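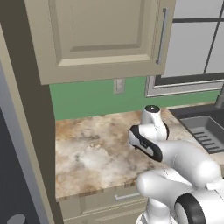 A reader on the Edon estate writes that we were unfair last month to the property marking scheme, that her street has had no trouble at all since the stickers went up, and that if we had been burgled ourselves we would be a bit slower to sneer.

We have been burgled, as it happens, and the point about sneering is taken. But her letter is a good reason to go back over what has been claimed for this scheme, as the town council is now being asked to pay for a second round of it.

For those who missed the first item: Delico sells a kit with a small bottle of clear marking liquid, a sheet of window stickers and a card with a code on it. You dab the liquid on anything you would hate to lose, register the code online, and if the police come across your property later they can shine a lamp on it and find out where it came from. The council bought 300 kits for Gidby and gave them out free in the spring. A kit costs £50 if you buy one yourself. We asked what the council paid for each and were told the price was commercially sensitive, which seems an odd thing to say about public money already spent.

The leaflet that came through doors in June says burglary in the scheme area has "fallen sharply". It doesn't say from what to what. When we asked, we were sent a chart covering 6 months, with no figures up the side. We asked again and got the same chart in colour.

Gidby is a small place and it doesn't have many burglaries in a normal half year. That is a good thing, obviously. It also means that a handful fewer can look like a triumph on a leaflet and a handful more can look like a crime wave, and neither tells you a great deal. One man being locked up, or moving to his sister's in the next county, could do it. Any fair test would set the streets that got the kits against similar streets that didn't, over the same months, and ideally for a good deal longer than half a year. If that comparison has been made we haven't been shown it.

Then there is the question of who took the kits. They were handed out from a table outside the library on a first come, first served basis. People who turn up early for a free security kit are, we would guess, also the people who lock the side gate and cancel the milk when they go away. Their houses may well be broken into less often. They may have been broken into less often last year too.

We also wanted to know how many of the kits are in use. The liquid does nothing for you unless the code is registered, and the council could not tell us how many have been. Delico could, presumably, as it runs the register, but its press office said it does not give out figures for single towns. Three people we spoke to in the queue at the post office had the kit in a drawer with the bottle unopened. All three had put the sticker up. One of them said the sticker was the part that mattered, and she may be right, in which case we would like to know why we aren't just buying stickers.

On recovered property, the news is thin. The leaflet has a paragraph about a marked bicycle being returned to its owner. We asked whether this was in Gidby. It was not. No one at the council could point us to a single item from the town that has come back to its owner by way of the liquid.

None of this proves the scheme is useless. Marking your things is sensible and has been for as long as people have been scratching postcodes on the bottom of the telly. A sticker in the window might well send somebody on to the next house, although that isn't much comfort to the next house. And our correspondent feels safer, which has some value, even if it is hard to put in a chart.

What bothers us is the second order. The proposal going to the next meeting is for 500 more kits, same supplier, with no mention of other quotes. Meanwhile the lock fund, which paid for proper door and window locks for people on low incomes, was closed last year on the grounds that there was no money for it. Nedeljković, the locksmith on the parade who did most of the fittings, tells us the shop still gets calls from people who think it is running and has to turn them down. A decent lock on a back door that doesn't shut properly is a dull thing to put on a leaflet. We would still like to see the two costed side by side before anyone votes.

So we have put four questions to the council in writing. What was paid per kit? How many codes are registered? How many burglaries were there, as a number, in the streets with kits and in the streets without? And were any other firms asked to quote? We will print whatever comes back, including if it makes us look silly.

If you took a kit in the spring, we would be glad to hear whether you have registered it. If you have had something marked and stolen and given back, we would be even more glad, and you can have as much of the next issue as you like. The meeting starts at 7pm in the usual room and members of the public can speak if they put their name down at the door beforehand.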